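Lurer Fan Club: Frequently Asked Questions

Last updated 4/23/23

Who or what is Lurer?

Lurer is a four-piece pop and folk group. They formed in Mangundap and still rehearse there between tours. They have released two studio albums, Guder and Flumar, and a live recording that was only sold at shows.

Is this the band's official site?

No. It is run by fans. The band's management knows about it and sends us tour dates, but we can't pass on messages, demo recordings or booking enquiries.

How many members does the club have?

There were 2,691 on the list when we last cleaned it up in January. Accounts that had bounced our emails for more than a year were taken off. If you stopped getting the newsletter after that, sign up again with a current address.

Does it cost anything to join?

No. Membership is free and always has been. We don't take donations either.

Is Guder named after a person?

The band have given different answers to this. In one radio interview they said it was a street near their first practice room. In another they said it was a word they liked the sound of. We list both on the album page and leave it there.

Why is the track order on Flumar different on vinyl?

Side one ran too long with the original order, so two songs were swapped. The recordings are the same. The CD and streaming versions use the order the band plays them in on stage.

Can I still get the live recording?

Only second-hand. It was a short run and there are no plans to press it again. Please don't ask members to upload it. Posts with download links are removed.

Do you sell T-shirts or other merchandise?
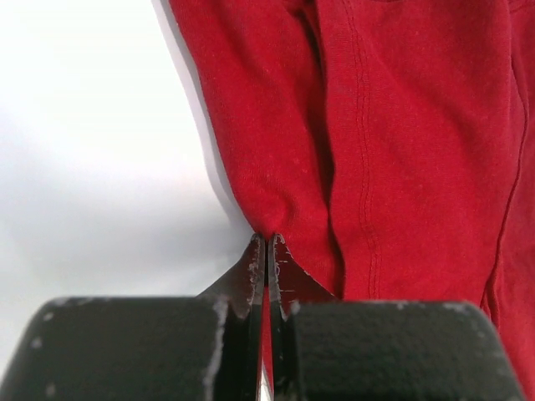 Official merchandise is sold by the band at shows and through their own store. The club doesn't hold stock and can't help with sizes, postage or refunds. Members can list used items on the swap board, one listing per item. Put the colour in the title, so a plain red one like this goes under "red", and say what the fabric is if you know. Photos of the neck label and any print are needed before a listing is approved. Prices on the swap board are capped at $100, including for signed items.

Why was my swap listing removed?

Usually it had no label photo or it was over the cap. Listings also close by themselves after 79 days. You can post the item again straight away.

Are there any meet-and-greets?

Not at the moment. The band stopped doing them after the Flumar tour. They sometimes come out to the merchandise table after a show, but it isn't advertised and depends on the venue's closing time.

Can I record a show on my phone?

The band doesn't mind short clips. Some venues do, so check the sign at the door. Flash is not allowed anywhere.

I found a mistake in the biography page. Who do I tell?

Use the corrections form at the bottom of that page and include where you found the right information. A magazine, programme or recorded interview is fine. We don't accept other fan sites as a source, and we don't publish details about the members' families or home addresses.

How do I leave the club?

Click "unsubscribe" in any newsletter. Your swap board account is separate and has to be closed from the settings page.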